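Paper carrier bag (bakery use)

A paper carrier bag is an open-topped bag with handles, used in bakeries to carry bread and buns home from the shop. It is sold flat in bundles and opened by hand at the counter. The usual bakery size stands upright by itself, so the person packing has both hands free for the tray and the goods.

Most bags of this kind have folded sides, called gussets, which let the bag open out into a box shape. Handles may be flat strips or twisted paper cord. Twisted cord is stronger and is the more common choice where customers buy several loaves at once. Many shops use plain white or brown paper, but patterned bags are widely sold and cost only a little more. 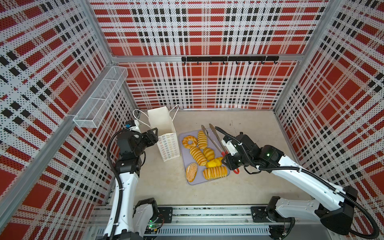 White paper bag with twisted handles beside a tray of baked breads.

Packing

Goods are normally brought to the bag on a tray. Firm, heavy items go in first and lie flat on the base. Ring breads and long striped buns follow, and anything with a crumbly or sticky top is placed last. Sticky buns are often put in a small inner bag. Bread that is still warm should be left to cool, as steam softens the paper and weakens the base. At the Pacheco bakery in Bamonstead, which gives out 132 bags on a normal morning, orders of more than 5 buns are split between 2 bags.

Printed designs

Printed bags carry flowers, rings, cartoon figures or short cheerful words. The side panels often have a small repeating pattern, while the large front panel is kept for the main picture or slogan. The top edge may be cut straight or in a zigzag.
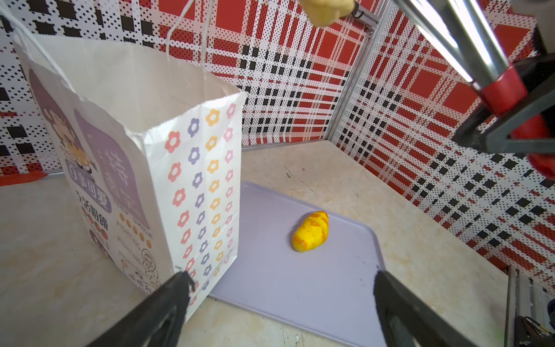
Ernar wrote on the article's comments page that the printed ones get kept and used again for lunches and small presents, while the plain ones go straight into the recycling.

Reuse and disposal

A dry, clean bag can be used several times. The handles usually fail first, where they are glued inside the rim. Bags marked by grease are generally not accepted with waste paper, though they may be torn up for compost.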